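4.3 Entering match events for player scoring records

Applies to Lacerda 4 and later. You need scorer access to the fixture before you begin.

1. Open the fixture and confirm both team sheets are locked.
2. Select Events, then Add goal.
3. Enter the minute. For stoppage time, type the base minute, a plus sign and the added minutes (90+4).
4. Choose the scorer by squad number. Own goals go under the Own goal tab — they do not count toward a player's total.
5. Select Save. The season table updates within 100 seconds.

Caution: Do not enter shootout penalties as goals. Use the Shootout panel.

Note: A player's single-match record is recalculated only after the referee's report is attached.

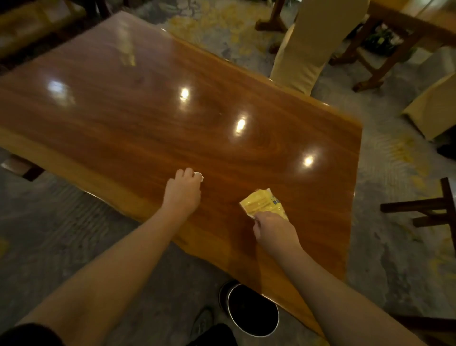
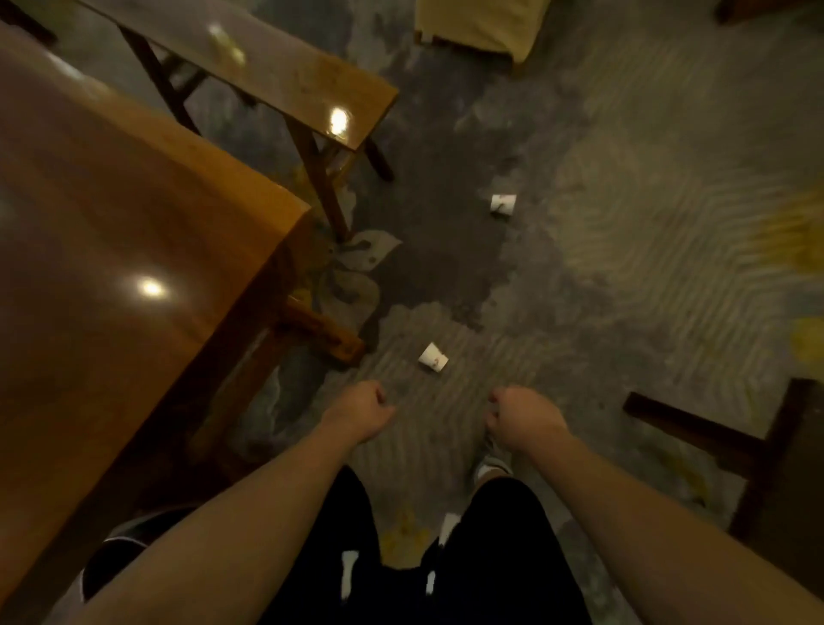

Sosina Araya: Step 4 caught us out at Jonville. Two of our players wore 42 in January after a mid-season transfer, and the goals went to the wrong one until we filtered by registration date.

6. If squad numbers have been reassigned, set Filter by to Registration date before choosing the scorer.
7. To correct a saved goal, open the event and select Reassign. Deleting it and entering it again clears the assist.

Note: Imports from Trallmont are limited to 400 events per file.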